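Visitors try hand-held grippers at Wilstead open day

Stoltier opened its Wilstead workshop to the public on October 17, 2025, with 199 people signing in over the day. Most of them headed for the gripper benches, where staff showed how everyday handling jobs are recorded for use in training robots.

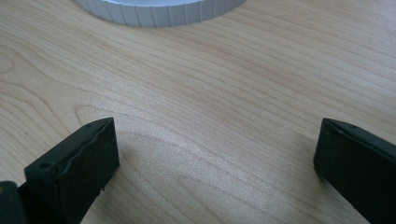
The two black fingers of a hand-held gripper, open over a wooden tabletop at Wilstead.

Visitors took turns at picking up and putting down small household items, with Uchenna Onyeka on hand to help. "People squeeze too hard at first — then they slow down," she said.

Osian Ifans gave a short talk on the firm's work to a group of 40, and took questions afterwards on cost and safety.

A second open day is planned for March. Places are free but must be booked through the Stoltier office.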